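**Small plush with hanging loops - how do you store and sort them?**

**marlow_k**
I have a craft table, one wicker basket and too many small plush. Most of them are the kind you hang off a bag or a zipper, with a cord loop on top. I bought the bulk of them from Nistwood over two years and the rest came from yard sales. I want them in the basket on the table and not in a plastic tub in the closet. The problem is the loops. Every time I pull one out, two more come with it.

The white one is the worst. Its cord is thin and it grabs onto everything. 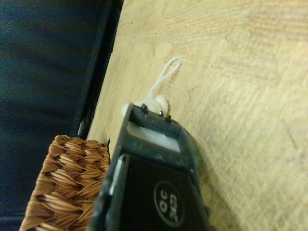
Is it OK to cut the loops off if they are only going to live in a basket?

**tinbutton**
I'd leave them on. Once you cut the cord the end usually sits inside the seam, and if it was part of what held the seam shut you get a hole at the top of the head. Tuck the loop under the body when you put the toy back and it won't catch much.

**dubeyfan9**
Disagree. I have cut plenty of them. Snip close, put one stitch across the spot in matching thread, done. If you never hang them up, the loop is just something for dust and hair to wrap around.

**tinbutton**
One stitch is fine if you sew. A lot of people don't. And anyone you pass them on to later will want the loop. I sold a batch of Dubey minis last December and the ones with no cord went for less.

**marlow_k**
I don't plan to sell. But I can't sew well either, so I'll hold off on cutting for now.

**Marama McAlister**
I sort for a toy library, so I handle these every week. We leave the loops on and lay them flat to one side before the toy goes in. For anything with a long cord, wrap it twice around your finger and slide a small paper band over it. Rubber bands leave a mark on light fabric.

For the basket itself, go with one layer. If you stack them, the bottom ones flatten and you stop taking them out. A rectangular basket works better than a round one because you can put them in rows. Check the inside of the weave for loose ends too. Wicker snags plush worse than cord does. I run a nylon stocking over my hand and feel along the inside, and wherever it catches I trim the end with nail clippers.

**marlow_k**
The stocking trick is good. I did it Sunday and found 9 spots, mostly near the handle slot. I also took everything out and put back only what fits in one layer. The penguin-looking one and the little black-and-white patterned one are up toward the far end with the light blue between them. Mint green goes against the side, coral pink in the middle, and the mustard one down at the near end.

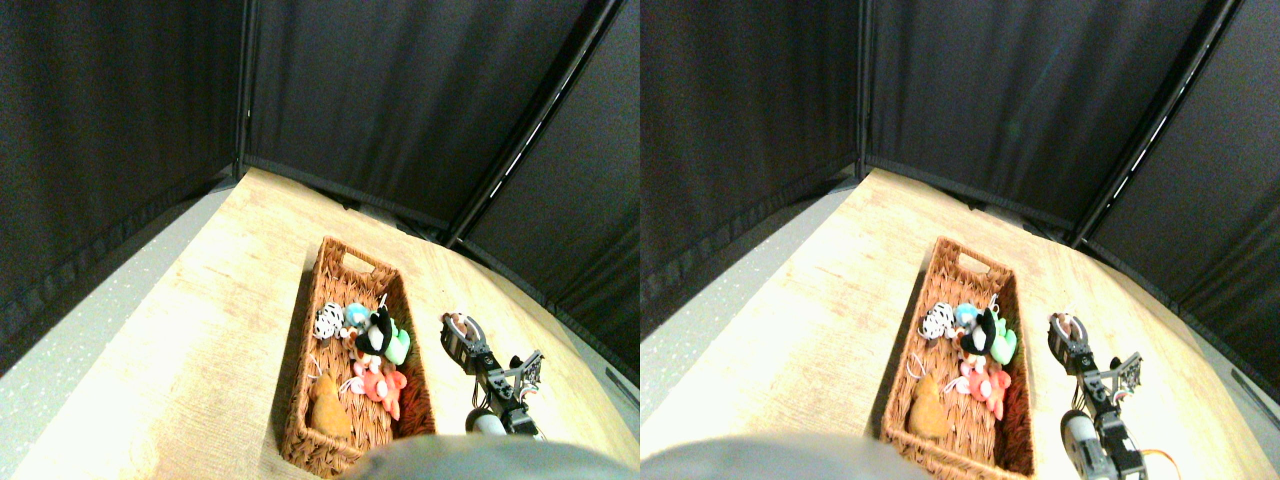

I kept the bigger ones out because they push everything else up over the edge. They're on a shelf for now. I haven't decided if I'll get a second basket or just swap them in every month.

**dubeyfan9**
Swap them. A second basket turns into a third basket. I speak from experience, I own 122 of these.

**tinbutton**
That's nothing, there's a guy on the Candeo board with a list of 1,119. He keeps his in drawers though.

Would you put a liner in? Dremley sells a cotton one with a drawstring. It stops the snagging completely.

**marlow_k**
I looked at the liner. It covers the handle slots and I carry the thing around a lot, so I'd rather not. Trimming the ends seems to be enough so far.

**Marama McAlister**
You can make one from a pillowcase and cut holes for the handles. Wash it first so it doesn't shrink on you later. Recheck the weave now and then either way, new ends work loose when the basket gets moved a lot.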